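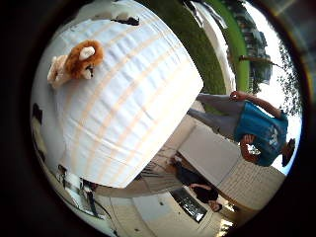

**중성화 수술한 고양이, 넥카라를 밤에도 계속 씌워야 하나요?**

작성자: Hedvika Říha

두 살 암컷이고 어제 오후에 수술받고 왔습니다. 병원에서 준 플라스틱 넥카라를 쓰고 있는데 벽에 계속 부딪히고 밥그릇에도 얼굴이 안 들어갑니다. 잘 때만이라도 벗겨 주고 싶은데 괜찮을까요? 천으로 된 것으로 바꿔도 되는지도 궁금합니다. 실밥은 열흘 뒤에 뽑기로 했습니다. 약은 아침저녁으로 먹이고 있고 물은 잘 마시는데 사료는 평소의 절반 정도만 먹습니다. 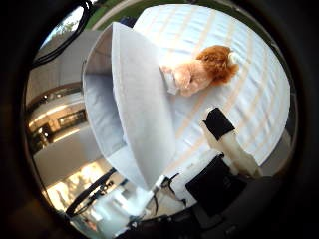 ## 답변

**Sabina Kratochvíl** · 채택됨

밤에도 씌워 두세요. 사람이 자는 동안이 제일 위험합니다. 저희 집 고양이는 새벽에 30분 벗겨 놓은 사이 실밥을 두 개 뜯어서 다시 병원에 갔습니다.

천 넥카라로 바꾸는 건 가능한데 길이를 먼저 보세요. 씌웠을 때 가장자리가 코끝보다 조금 더 나와야 합니다. 부드러운 제품은 뒤로 젖혀지기 쉬워서, 몸을 말았을 때 배에 혀가 닿는지 낮에 옆에서 지켜보고 결정하는 게 좋습니다. 닿으면 플라스틱으로 돌아가거나 환묘복을 같이 입히세요. 목둘레는 손가락 두 개가 들어갈 정도로 조입니다.

밥은 넓고 낮은 접시를 책 한두 권 위에 올려서 주면 대부분 먹습니다. 그래도 못 먹으면 식사할 때만 벗기고 끝날 때까지 옆에 있다가 바로 다시 씌우세요. 내일까지도 절반밖에 안 먹으면 병원에 전화하시고요. 상처가 붓거나 진물이 나는 경우는 기다리지 말고 바로 가세요.

**Prumix**

저는 그냥 벗겨 놨는데 별일 없었어요. 고양이마다 다른 듯

> **Sabina Kratochvíl**: 운이 좋았던 경우라 권하기는 어렵습니다.

**Bednárik**

천으로 된 건 여분이 하나 있어야 편합니다. 물그릇에 닿아서 금방 젖고 습식 먹이면 안쪽에 다 묻어요. 저는 30도 물에 손빨래해서 그늘에 말렸습니다. 세탁기는 모양이 틀어져서 한 번 돌리고 새로 샀습니다. 캣타워는 실밥 뽑을 때까지 치워 두세요. 넥카라 쓰고 뛰다가 거리를 잘못 재서 떨어지는 경우가 있습니다. 화장실도 뚜껑 있는 거면 뚜껑 빼시고요.

> **Hedvika Říha**: 답변 감사합니다. 접시를 높여 주니까 조금 전에 다 먹었습니다. 화장실 뚜껑도 뺐습니다. 천 넥카라는 내일 병원에 물어보고 주문하려고 합니다.

분류: 반려동물 > 고양이 > 수술 후 관리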